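Compte rendu de la réunion de l'association Quezada
Août, 18 h

Présents : les membres du bureau et les usagers de la salle du rez-de-chaussée. Excusée : la représentante de l'atelier Ninus.
Secrétaire de séance : Darius Filip.

1. Approbation du compte rendu précédent
Approuvé sans modification.

2. Sol de la salle du rez-de-chaussée
Les usagers de l'après-midi demandent à nouveau que le carrelage soit lavé plus souvent. Le balayage est fait après chaque activité, le lavage seulement en fin de semaine. Il est décidé de passer à 2 lavages par semaine, à l'eau tiède et au savon noir très dilué. Le produit employé jusqu'au printemps laissait un voile ; le bidon restant sera donné à l'atelier Ninus, qui en a l'usage dans sa réserve.

Joints : la question d'une reprise complète est posée. Le devis de la société Divelent se monte à 2000 euros, fournitures comprises, hors déplacement des meubles. Plusieurs membres trouvent la dépense trop lourde cette année. On s'en tient à un brossage à la main, à faire par petites zones en commençant côté porte. Le devis est conservé et sera revu avec le prochain budget.

3. Tapis
Le tapis reste dans la salle. Il devra être roulé avant chaque lavage et remis en place une fois le carrelage sec. Une personne s'est plainte d'avoir glissé en marchant sur le bord. Achat d'une sous-couche antidérapante chez Skitumeck, pour environ 70 euros, accepté à l'unanimité. Darius Filip prend les mesures et passe la commande. Le nettoyage du tapis en machine est écarté, l'étiquette d'entretien ne le permettant pas.

4. Rangement
Les chaises sont à empiler par 3 au maximum. Les rallonges ne doivent plus être laissées au sol en fin de séance. Une feuille de passage sera accrochée près de l'interrupteur ; chaque groupe y note l'heure de départ et ce qui reste à faire. La clé du placard à balais est toujours manquante, un double est demandé.

5. Questions diverses
Demande d'un second paillasson pour l'entrée : reportée, le prix n'étant pas connu.
Les horaires de la rentrée seront envoyés par courriel.

Séance levée à 19 h 15.

Annexe au point 2
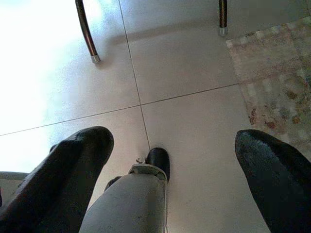
Salle du rez-de-chaussée, carrelage et joints près du tapis.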